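How to learn a fast riff when your right hand is slow

I started electric guitar late, after many years of only listening, and my first goal was to play the main riff of "Harms" by Pultham. It is the second track on their album Drirkumness. I could hum it, I could tap it on the steering wheel, but on the guitar it was a mess for months. What I write below is the method that my teacher, Liesl Steiner, gave me. I changed it a little for myself. It works for any riff with palm muting and fast picking on the low string.

What you need

A guitar in tune, a pick that is not too soft, and a metronome. I use the free version of Zirkent on my phone, but any metronome that lets you change the speed by one or two beats is fine. You also need the tab, or a good ear. If you download a tab, compare it with the recording before you learn it. The first one I found for "Harms" had the third bar wrong and I had to unlearn it.

Step 1. Listen and cut the riff in pieces

Play the recording and stop after the first bar. Say the rhythm aloud with any syllables you like. I say "da" for the open notes and "dum" for the muted ones, and my family has learned to close the door. Do not take the guitar until you can say the whole bar without mistake. Then do the same with the next bar.

Step 2. Right hand only

Put the left hand flat over the strings so they make no sound. Set the metronome to 60 and pick only the rhythm. Look at the palm of the right hand. It should rest on the strings close to the bridge, only the edge of it. Too far forward and every note is dead. Too far back and everything rings.

Begin with a downstroke on each beat and keep the strokes alternate between, if the tempo is fast. Many players use only downstrokes for this kind of riff because it sounds heavier. I agree that it sounds heavier, but at the full speed I cannot do it yet, and I prefer a clean riff to a tired arm.

Step 3. Left hand, very slowly

Now add the notes, still at 60. The power chords in this riff move between the open string and the fifth fret, and my problem was always the way back. I lifted the fingers too high. Try to keep them so close to the strings that another person would hardly see them move. If you hear noise from the other strings, let the first finger lie lightly across them.

Play one bar in a loop, then the next bar, then the two together. The join between bars is where I make most mistakes, so I practice the last two notes of one bar with the first two notes of the following one as a separate exercise.

Step 4. Raise the speed

Go up by two beats only when you have played the riff four times without a mistake. If you make a mistake, go down by four. This rule feels unfair, and on a bad evening you will finish slower than you began. Write the last good tempo in a notebook. I was stuck on 94 for a long time, and when I looked back in the notebook I saw that I always failed in the same place, a string change in bar four. After I had worked on this place alone I came to 100 in the same week. 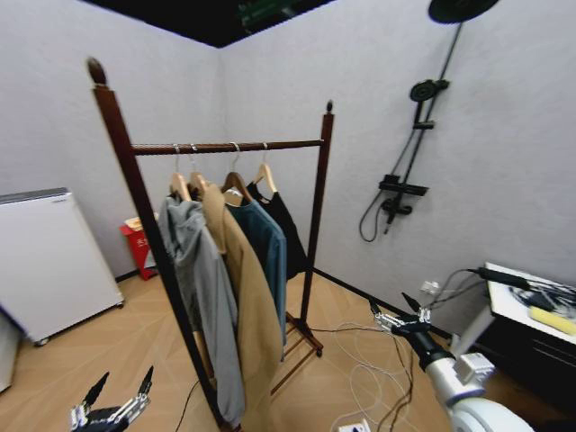

Twenty-two minutes is my limit for one riff. After that the forearm becomes hard and I only learn to play with tension. Shake out the hand, play something easy, and come back tomorrow. If you feel pain in the wrist, stop for the day.

Step 5. Play with the recording

Most music players can slow down a song without changing the pitch. Set it so that it fits your last good tempo and play along. At first you will be ahead of the drums, because excitement makes everybody hurry. Listen to the snare and try to land together with it.

Keep the distortion low in this step. A lot of gain hides the mistakes, and when you play with other people they will come out again. When the riff is clear with little gain, you can turn it up as much as the neighbors allow.

I have lesson again on Thursday and will ask Liesl about the solo, which is much too fast for me. If she has a good exercise for it, I will add it to this page.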